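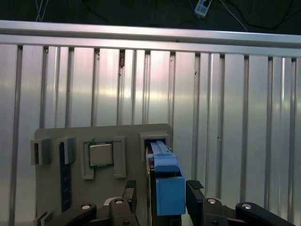 Ticket 2351 - Pose estimator drops CPU holder on assembly board
Opened by Ilir Zupan, 17 Jul 2018. Component: perception/board_pose. Priority 3.

The estimator loses the CPU holder at the pre-grasp waypoint and returns a pose rotated 90 degrees about the board normal. Depth is noisy behind the board. The corrugated metal wall throws pale streaks off its ribs, and the plane fit sometimes locks onto the wall instead of the gray board in front of it. Gray holders on a gray board give the edge detector little to work with. The heat spreader on the CPU is the only strong return in that area.

Steps: load the Tunwood config, start board_pose, move to the pre-grasp waypoint, watch the pose topic.

Expected: stable pose. Got: pose flips, then the planner rejects the goal as unreachable.

Comment - Eleni Ivanov
Reproduced on the current build. Raising the RANSAC iterations from 500 to 600 made no difference. Please attach the log with plane candidates enabled.

Comment - Ilir Zupan
Log attached. The wrong candidate wins on inlier count in almost every failed cycle. The wall is larger than the board, so this makes sense.

Comment - Nikola Živković
Crop the cloud to the board volume before the plane fit. The crop box exists in the Rullau branch but is off by default. Set use_roi to true and restart the node - a live reload does not pick it up.

Comment - Ilir Zupan
Plane fit is correct with use_roi on. The 90 degree flip still shows up. The holder model is square and has no key feature. Splitting that into its own ticket.

Status: partially resolved, waiting on merge.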